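3.2 Path layout and visitor flow in Morin Park

Morin Park was laid out on reclaimed rail land at the edge of Travemport and covers 90 hectares. The original plan set a single carriage loop around the lake, with footpaths joining it at eight gates.

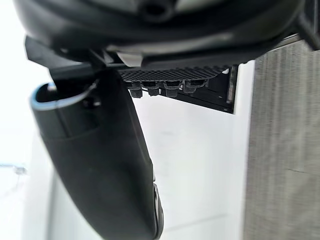

Which entrance carried the most foot traffic?
The Wemel gate, on the harbour side, where 441 people entered during the count of 06/04/2015.

Counts at the other gates were lower and more evenly spread. Okeke's earlier survey, made in November, recorded the same ranking under bare trees. 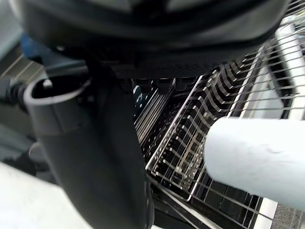 The loop itself was little used by walkers, who preferred the unpaved tracks worn across the northern lawn. Two of these tracks were later surfaced in crushed stone, and the planting beds beside them were moved back from the edge.

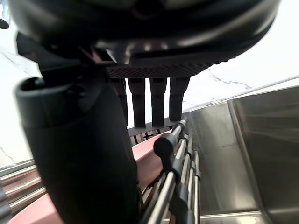
How were the informal tracks mapped?
Binta Okeke walked each one with a measuring wheel and plotted it against the 1:500 drainage plan held by the Vesevis office.

Tracks shorter than 40 metres were left out of the analysis. The remainder were grouped by the gate nearest their southern end, and centre lines were redrawn where two ran side by side.
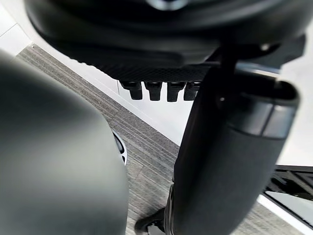 Figure 3. Dark housing seen from below, with four short pegs in a row.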